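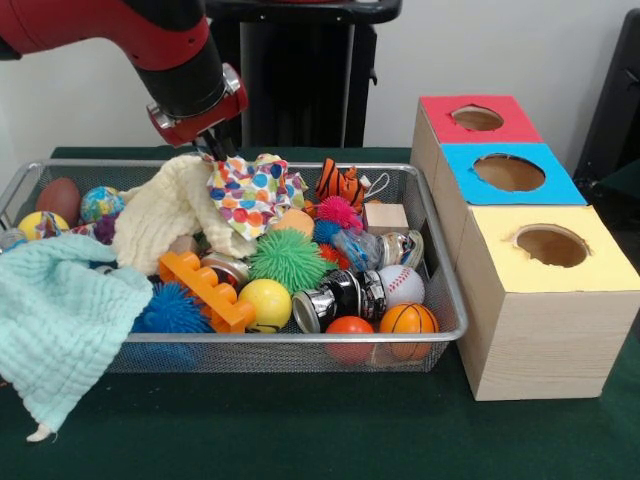 Toy swap FAQ. Same questions keep coming in so answers are all in one place now. Swap runs at the Flanis hall, doors at 3, bring what your kids have outgrown and take home something else. Soft toys, balls, fabric bits for dress-up, all fine. A wire-mesh bin packed with the lot, a little brown football-looking ball next to a blue one with a globe pattern, is pretty much how the ball and plush table goes. Dig in.

By Akua Kwofie
28th January
2 min read
14 shares

Do I have to bring something to take something?
No. Nice if you do. Last year we rehomed 2,312 toys and plenty of people came empty handed.

How do tokens work?
One toy in, one token out. No toys? Ask Elikem Ametepe at the door for a starter set. Tokens dont carry over to the next swap.

What can't you take?
Car seats, crib stuff, anything with a loose battery cover. Puzzles only if you've checked the pieces. Please check the pieces.

Do soft toys need washing first?
Yes please. Warm wash, dry all the way thru. Damp bears go home with you.

Can I drop off early?
Yes, morning of, side door. Lamisi Abugri has the key. Not the night before, the hall is booked.

Are books ok?
Board books and picture books yes. Chapter books go to the Teuber shelf by the stairs. No coloring books that are half done.

Is there parking?
Almost 200 spaces in the back lot, shared with the gym. Fills up fast. Strollers can come in the ramp side.

What happens to leftovers?
Elsa Oksanen takes them to the family shelter next morning. Broken ones get recyled where we can.

Can I bring my kids?
Sure. Stay with them, it gets loud. Snack table is cash only.

3 comments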